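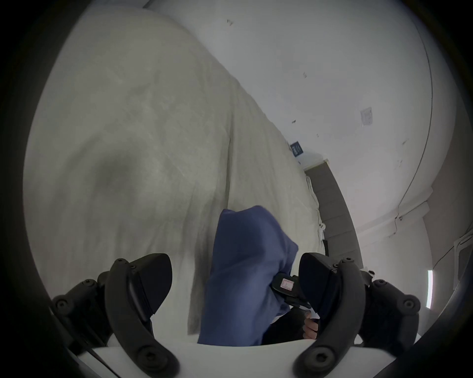
Six weeks with the Nendeo hand-held gripper kit. I said I'd write it up once I had put real hours into it, so this is a long thread. I paid for it myself, and Nendeo hasn't seen any of this.

What you get for the base price: the gripper body, two finger assemblies, a set of spare pads, the camera mount, a charger, and a hex key. The camera is extra. So is the case, and I think the case should have been included. I've been carrying mine in a lunch cooler.

Cost was $1,589 with the camera. Sugiyama sells something close for $1,023, no camera, and their pads are glued on. I had the Sugiyama on loan for two weeks in December, so I'll compare where I can.

What I use it for: cloth. Folding, picking up, passing from one person to another, setting down on a bed. We're collecting handling demonstrations for a linen project at Plernbridge. If you work with bottles and boxes, your experience will be different from mine.

Cloth is hard on these things. A folded cloth has no fixed edges. You close on it and it changes shape, and if you close too far the top layer slides off the bottom one. The Nendeo pads are angled in at the tips and that helps a lot. I can take hold of a bunched cloth near the middle and it stays bunched.

Trigger travel is long. I liked that after the second day and hated it on the first. Helge Aasen has bigger hands than I do and liked it right away. Ulla Lunde has smaller hands and had to shift her grip every time to get the last bit of closing. There is no adjustment for reach. Nendeo should add one.

Weight: fine for 20 minutes, not fine for an hour. My wrist gave out before the battery did. We went to short sessions of 17 minutes with a break in between and nobody complained after that.

Camera view. The lens is wide and round, so the corners go dark. You see both fingers the whole time and a good amount of the room behind them. For our work that's what we want. If you need to read small print on something across the room, forget it.

White surfaces confuse the auto exposure. A big pale sheet filling half the view will pull everything else down, and dark cloth loses its folds. Lock the exposure before you start. The setting is on the third menu page, under "Other" -- I had to ask support where it was.

Support, by the way, is decent. I wrote twice. First answer took a day, second took four. Both answers were correct. The person signed as Ronja Sundqvist and sent me a drawing of the pad bracket without my asking for it.

Screws. The arms are held together with small hex-socket screws, and the ones on my left arm worked loose in the second week. You'll feel it as a slight wobble when you close. I put a drop of medium threadlocker on each and haven't had to touch them again. Check yours when it arrives.

Pads wear at the tip first. I've changed mine once. A pair is $25 and the swap takes a few minutes with the hex key from the box. On the Sugiyama you have to send the whole finger back, and that alone made up my mind.

Handovers, meaning one person holding the cloth and the other taking it with the gripper, work better than I expected. The trick is to come in from below and let the other person's fingers stay on until the pads have closed. Pull early and you get half a cloth.

Tags and straps are still a nuisance. Anything sewn onto the edge finds its way between the pad and the cloth sooner or later, and then you're holding the tag and little else. Same with fabric ties. I don't have a fix. I turn the cloth so the tag is off to one side and go slower.

Software: it records, it names the files by time of day, it copies them to a drive. It dropped a recording on me three times in six weeks, always when the card was nearly full. The battery is supposed to last up to four hours. I get closer to three with the camera running.

Güven Yüksel asked whether it's worth it over building your own. We built one at Cleltodham two years ago. Parts were cheap, and it took Sverre Blomqvist most of a spring to get the linkage to close evenly. I would buy.

Short version: good fingers, good view, average software, too heavy, case should be in the box. I'm keeping it and ordering a second one for Ulla if they ever make a shorter trigger.

One correction to the post on price -- the $1,589 was before shipping. Shipping was another $40.

Contact | © All posts belong to their author | Back to top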